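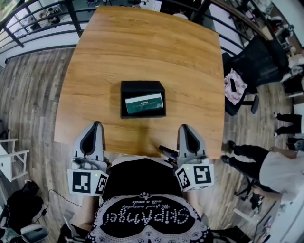 The packing table on the mezzanine, Rurnstead.

Filed under: Short Fiction

Parveen Magsi had the budget open on her knees because the desk in the office was covered with catalogs. Line 14 said "grippers, hand-held, 2 pair." Line 15 said "arm" and had no number next to it.

The quote from Katayama had come in that morning. One arm, mounted, with a year of service, would take everything left through January and part of what came after. The grippers were cheaper. A person could hold them and put a card in a box, and the recordings would still be good when there was an arm to use them.

"So we buy the hands first," Kelechi said.

"We buy the hands and we wait on the rest."

He didn't like waiting. He had worked at Podwood, where they bought the arm first and then found out the floor wouldn't take the bolts. It sat on a pallet for most of a year. He told this story whenever money came up, and each time he seemed to draw a different lesson from it.

Parveen wrote 2,793 beside spare finger pads, cables and marker cubes, and looked at it. It was more than she had told Folasade Garba on the phone. She crossed out a second label printer and the number looked better.

Out on the mezzanine people were talking over each other. Someone wanted to know how many boxes made a day's work. Up to 400, Kelechi had promised in the proposal – he had typed it late at night, and it had gone out with his name on it. Parveen had put the wages for it on a separate page, where they came to more than the equipment did.

She took the laptop and went out to stand by the railing.

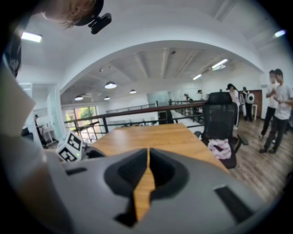

Folasade Garba wanted to know, when she called back, why they were paying for hands if there was nothing to attach them to. Her board would ask the same thing, she said, and she would like to have a sentence ready.

"Tell them the arm will cost the same next year," Parveen said. "The practice takes a year either way."

"Is that true? About the cost?"

"I don't know. Katayama won't hold the price."

There was a pause on the line. Folasade said she would leave that part out, and asked for the wages page again, in larger type.

Parveen sent it. Then she went back to line 15, typed "deferred," and saved the file.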